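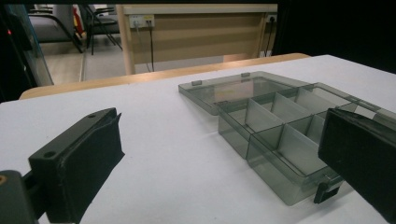

A see-through plastic box with its lid open.

Search Bellberg Young Readers Type a word Go

Does plastic really last forever?

You have probably heard someone say that plastic "never goes away". It sounds scary, and it gets repeated a lot. But how would anyone know? People have only been making lots of plastic for the last hundred years or so. Whoever says a bottle will last 1000 years hasn't sat and watched one.

So where do the big numbers come from? Mostly from guessing, though some of it is careful guessing. Scientists put a bit of plastic in soil or seawater and measure how much it changes. Then they work out how long the rest might take. If the test was short, a small mistake at the start can grow into a huge one by the end.

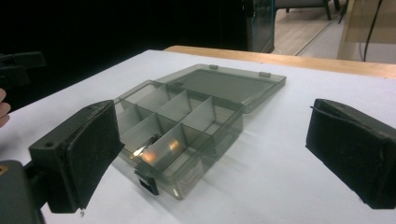
It also depends where the plastic ends up. Sunlight makes many plastics brittle, so they crack into smaller and smaller bits. Those bits are still plastic. Deep in a dark rubbish heap, much less happens. One number can't be right for both places, and it can't be right for a thin bag and a thick bucket either.

Be just as fussy about good news. If a label says "breaks down naturally", ask where, and how long it takes. Some of these plastics need the heat of a special composting plant, and your garden heap may never get warm enough.

Next time you see a poster with a big number on it, try these 3 questions:

Who measured it?
How long did they watch?
What kind of plastic was it?

If the poster doesn't say, you are allowed to doubt it. You should still put your rubbish in the bin.

Last updated 2026-05-29
280 shares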